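The Gear Drawer, Emptied

Every workshop has a drawer nobody opens on purpose. Ours held the parts of small gearboxes, most of them from the Trusavo kits, some from who knows where. Rodica Stoica wanted the drawer for tape. So out it all came.

A word on sorting. Iulian Ardeleanu began by size, gave up, and went on by color, a system that works very well until you learn how many gears are white.

The planetary sets are my favorites, mostly because they are so easy to take apart and so smug about going back together. Small gears go around a middle one, a ring keeps order, and a plate holds the little ones where they belong. Lose one gear and you own a paperweight.
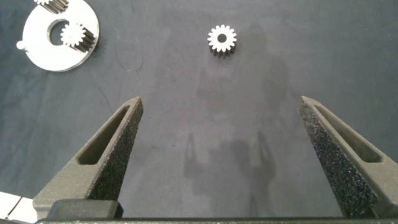 Delia Godoy can put a set together in the time it takes me to find my glasses. Her advice is to lay everything flat on a dark cloth, teeth where you can see them, and keep coffee on another table. I have followed the first part faithfully.

Spares are another matter. Vasilică Mocanu ordered 100 of one small gear in February — a bargain, he said — and they fit nothing we have. They do make decent board game pieces. If you own a Tudose gearbox and think they might fit, please write. Please.

Everything that survived now lives in jars on the Rotow shelf, labeled in Emanuel Coman's handwriting, so we will be guessing again by spring. The drawer is full of tape.

Posted 2025-08-25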